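Traso two-finger grippers, reviewed on a two-arm bench

I tried the Traso pair for our packing work, with a table tennis paddle and its case as the test pieces. They cost 2489 for both.
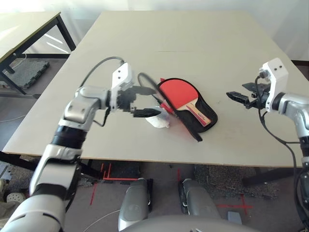 Setting up took an afternoon. The fingers are slim and go in low over a table — good for flat things.
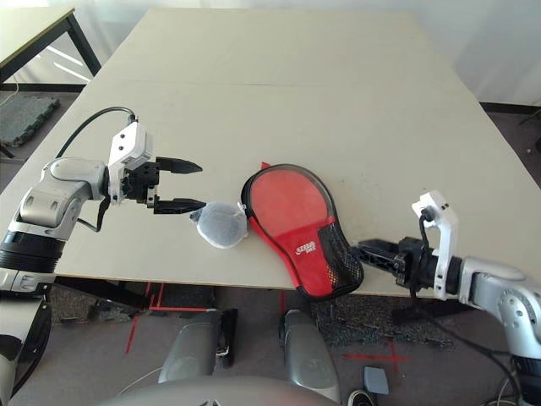 Sinan Akyol prefers the older Prumano set, which opens wider. I like the Traso's finer tips, though the cables need tidying.
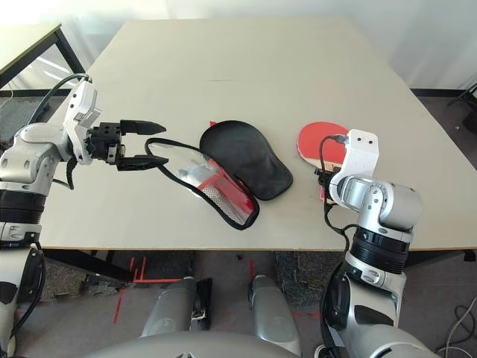

Verdict

4 out of 5. Buy spare fingers.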